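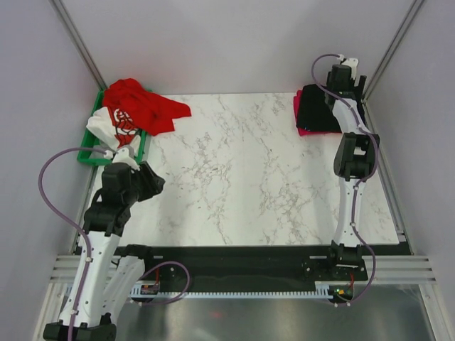

Pre-purchase inspection checklist: two-arm folding cell

4 min read

Search this site Enter keywords Go

Use this list before signing off on a second cell. Go through it at the bench with the power on, then again with the power off. Comments are from our walk-through of the Plarnach cell in December. Mark each item OK, FIX or ASK. Anything marked ASK goes back to the supplier before the order is placed.

1. Frame and walls

1.1 Corner posts tight, no movement when pushed by hand. OK.
1.2 Wall panels seated on all three sides. OK.
1.3 Open front. ASK. Plarnach quotes the cell without a front guard. Tindus quotes a guard as an extra. We need the same thing priced from both or the totals can't be compared.

2. Rail and rack

2.1 Both bases travel the rail without catching. OK.
2.2 Gear rack clean, no thread or lint in the teeth. FIX. Lint was found after one shift of towels. Add a brush to the order and put rack cleaning on the weekly sheet.
2.3 Hard stops fitted so the two bases can't meet. ASK. The software limit works. We want a physical stop as well and have asked for a price.

3. Cables

3.1 Purple cables clipped along the white links. OK at time of check. Clips are small and should be bought as spares. Budget for a bag of 100.
3.2 Loops near the grippers clear of the work at full reach. FIX. The loop on the left arm swings wide. Shorten it or add a clip, then run the full reach test again.
3.3 Spare cable set on the shelf. Not in the base price from either supplier. Plan on one set per cell.

4. Circuit boards by the rack

4.1 Boards firmly mounted. OK.
4.2 Boards covered. FIX. Both sit in the open where a dropped screw or a wet cloth could reach them. Imlow can print covers. Cost is small and can come out of the shop budget.
4.3 Red wires secured. FIX, same job as 4.2.

5. Grippers

5.1 Jaws open and close fully, no play at the tips. OK.
5.2 White fingers not worn or cracked. OK. Treat these as a wear part. Puma lists a lead time of 12 working days, so order before the last pair goes on.
5.3 Emergency stop releases the cloth without tearing it. OK on T-shirts. Not tested on knitwear.

6. Work surface and load

6.1 Surface level, no sharp edges. OK.
6.2 Tray fixed in place. FIX. The green tray can be set down at an angle and the cloth hangs over the rim. A locating strip on the table would do. No need to buy the supplier's fixture.
6.3 Finished stack clear of the arm's path. ASK. The right arm passes over the folded pieces. Ask what stack height is allowed.

7. Site

7.1 Floor space for a second cell, including access behind. Around 46 square feet is free by the east wall.
7.2 Separate circuit available. ASK the electrician.
7.3 Staff trained on lockout. 4 people so far. One more is needed on the late shift before a second cell is run.

Budget notes

Put wear parts and spares on their own line. Last time they were folded into the purchase price and there was no money for them by spring. Hold the order until 1.3, 2.3 and 6.3 are answered in writing. The FIX items on the present cell can go ahead now.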